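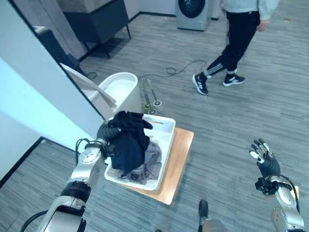
Is the Solura heated airer worth buying if you already own a dryer? I'd say it is if you wash a lot of dark or stretchy stuff, and probably isn't if your laundry is mostly towels and sheets.

I got mine in August, which in Jimitville means three weeks of drizzle and a clothesline that's basically ornamental. It was $163 on sale at Kanaan Home, the big one out past the servo, and I nearly put it back twice because I've been burnt by this sort of gadget before (looking at you, over-door rack). Elie Hourani from work has the older Gramine one and swears by it, so I caved.

**Putting it together**

Barely a job. The wings fold out and click, the feet go on with 4 screws, and the little cover that zips over the top comes in the same box. The instructions are a single sheet with the writing so tiny I gave up and guessed. One foot went on backwards and had to come off again. Fine.

**How it dries**

Jeans and hoodies take overnight with the cover on. T-shirts and school polos are done in 6 hours if I spread them out properly, and bras and leggings come off way nicer than they ever did out of the dryer - no crunchy elastic! My navy work pants have stopped going that sad grey colour at the knees too, although I've also started washing them inside out so who knows which one's doing it.

Towels are hopeless. They come off warm and stiff as a board, and they hog every bar while they're at it. I still chuck those in the dryer.

Only the bars get warm, by the way, so anything that hangs down past them just sort of sits there being damp. You have to go back and flip things halfway through. I forget about half the time and end up with jumpers that have one soggy sleeve.

**Niggles**

The cord is way too short. Mine only reaches the power point if the airer's parked across the laundry doorway, so everyone has to shuffle past it sideways. The timer only goes up to 4 hours as well, which is silly when nothing heavy dries in that. I get up, press it again, go back to bed.

Also the cover smells like a new shower curtain for the first week. Leave it out on the verandah for a bit before you use it.

Would I buy it again at the sale price? Yep. Full price I'd be cranky about that cord. I've got my eye on the Gramine for Mum, who has less floor space than me and only does small loads anyway, so if anyone's had the newer model let me know how the wheels hold up on tiles.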